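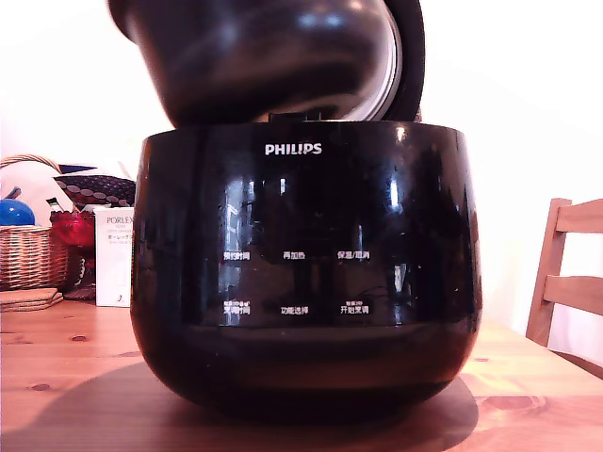
Rice cooker care, measuring and a few shortcuts

Quick page this, written between jobs. Most rice cooker trouble comes down to three things - wrong water, dirty lid, fiddling with it halfway through. Sort those and the rest is easy.

Before you plug in

Wipe the outside of the inner pot. All of it, underneath as well. One grain of rice stuck to the base or sitting on the heating plate and the pot won't sit flat. Scorched patch on one side, hard rice on the other.

Give it its own socket if you can. Not an extension lead with the kettle and toaster on it.

Pull it well out from under the wall cupboards before cooking. Steam will lift the edge of a laminate cupboard in one winter, ask me how I know. On a wooden table put a mat or a folded tea towel under it, but don't block any vents in the base.

Rinsing

Cold water, swirl, pour off, repeat. Three goes does for most white rice. Doesn't need to run crystal clear. Do it in a bowl and not in the cooker pot if yours is non-stick, the grains scratch the coating over time.

Brown rice - one rinse, then soak. 22 minutes is what I give it (time it takes to chop veg and empty the dishwasher). Longer is fine.

Measuring

Any cup will do so long as it's the same cup every time. The one that comes in the box gets lost within the month. Pick a small plastic one, don't let it go in the picnic bag, keep it in the rice tin. Level it off with a finger, no heaped cups.

Starting points, adjust to taste:

White long grain - 1 cup rice, 1 and a quarter cups water
Jasmine - 1 to 1, plus a splash
Short grain - 1 to 1 and a bit, go by the lines in the pot if there are any
Brown - 1 to 2

Write your own numbers on a bit of masking tape and stick it inside the cupbord door. Saves looking it up every time.

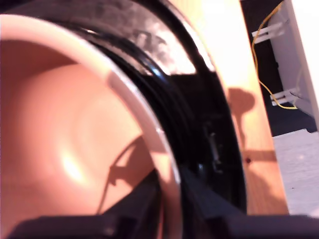

Photo: Stonercombe Kitchen Notes

Plastic cups go cloudy and hold smells. Bicarb and warm water, leave overnight, rinse. If it still smells of curry, a sunny windowsill for a day shifts it. Don't use a cup with a split rim, rice flour gets down the crack and stays there.

Labels you can't read

Lots of cookers are sold or passed on with the panel in another language. On a Chinese panel these are the ones worth learning:

开始烹调 - start cooking
保温/取消 - keep warm / cancel
再加热 - reheat
预约时间 - preset time
烹调时间 - cooking time
功能选择 - function select

Phone translator will do the rest. Then small sticky labels, or a drawing of the panel taped to the wall nearby. Check the voltage on the plate underneath while you're at it, and if it isn't right for your sockets don't plug it in. A travel adaptor only changes the pins.

While it's cooking

Leave the lid shut. When it clicks or beeps, still leave it shut, ten minutes. Then fluff with a plastic or wooden paddle, never a metal spoon. Wet the paddle first and the rice slides off.

Don't leave rice on keep warm all day. Eat it or cool it quick on a tray, fridge within the hour, gone by the next day. Reheat till its piping hot all through, once only.

Cleaning

Unplug. Let it go cold. Lid open so the steam gets out.

Inner lid plate first if yours comes off - hot water, washing up liquid, soft brush round the rim where the starch collects. If it doesn't come off, damp cloth, then a dry one. Steam vent wants doing every week or so, cotton bud is good for that.

Pot - fill with warm water straight after serving, back to it later. No scourers. Burnt ring on the bottom comes off with a spoon of bicarb and patience.

Outside - glossy black shows every fingerprint. Barely damp microfibre, buff dry. I use a Lellix cloth, the thin sort, but an old cotton T-shirt is as good. No spray cleaner on the buttons, put it on the cloth.

Hinge - the bit everyone forgets. Lift the lid right up and look behind. Old toothbrush.

Putting away

Only when bone dry. Leave the lid open overnight first or it smells like a pond next time. Flex coiled loose, not wound tight round the body. Measuring cup inside the pot, paddle with it.

Next page: getting limescale off a Mazurek kettle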